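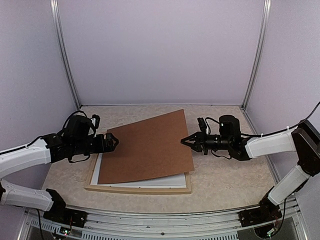 Figure 4.1 A brown board resting crookedly on a wooden picture frame.

Reading time: 10 minutes

Chapter 4: Closing Up the Back

I love this part of framing! The first frame I ever closed up was for my aunt in Ulley, and I spent a whole Saturday fighting the board – mostly because I kept pushing on one corner and hoping. Please don't do that. Set the board down loosely, turn it until its edges run along the rails, and only then press it in (gently, with flat fingers).
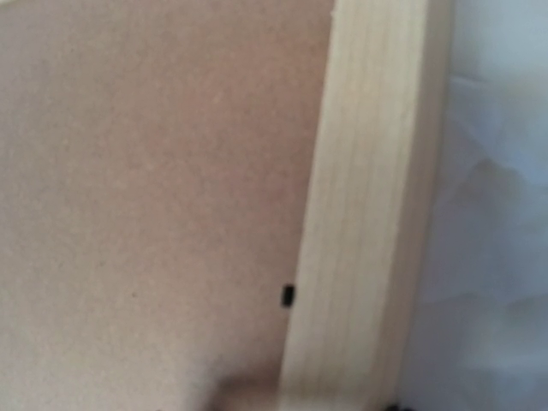

Figure 4.2 Fiberboard panel next to a strip of pale wood with faint grain.

Run a thumb along your own rails before you start, too. A rough spot can snag the board – I've had it happen more than once. We'll get to the fastening points in the next section, so keep your pliers handy.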